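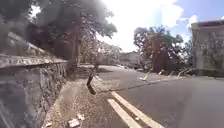 The road and gravel footpath beside the stone wall at Stikstead.

The operator who looks after Lillell, the footpath delivery robot at Stikstead, starts each morning with a soft cloth and a mug of tea (the tea is for the operator, mind you). "I do the camera cover first, then the wheels, because gravel gets into everything," the operator told us, kneeling on the workshop floor at Ullport and quite happy to chat.

The wheels come off every 13 days so the hubs can be brushed out and greased. "You spin each one by hand and listen. If it grumbles, I swap the bearing, and I keep 2 spares in the drawer."

Then there's the camera bracket, which has worked loose more than once in the 3,176 kilometres on the clock. "A dab of thread glue, snug it up, and run the calibration again. I was hoping to get to 3,000 on the first battery, and we did, so I'm pretty fond of the old thing!"

A new bracket is due in August.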